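Tips for people whose packing table is getting a robot

The sorter at Nokent took over the lifting in March, and what it left us was the fiddly stuff: masks, cloths, anything soft. Kolbrún calls this a promotion. Pay is unchanged.
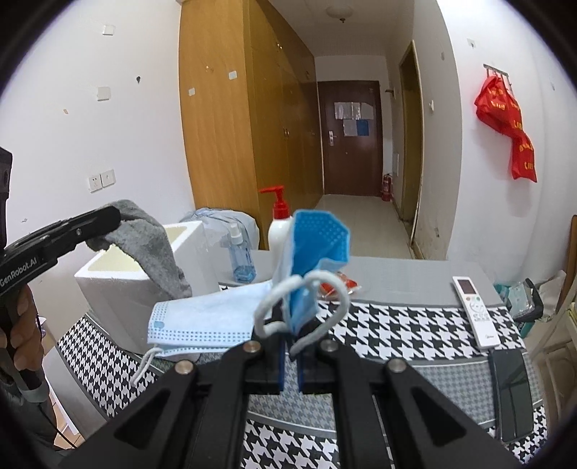 Soft goods need their own way of working once you're teaching the job and doing it too. Pinch a mask so it stands upright and keep the ear loop in front, where you can see it. Foam boxes are light and like to wander, so tape the bottom down. Move your phone off the table before you start, and the air-conditioner remote too – both will end up in an order sooner or later.

Swap hands every 42 items. Your wrist will ask for it by 30.

Write down every mix-up, yours and the machine's, in the same notebook. Ours has 436 entries, and Arnar still says most of them are the machine's.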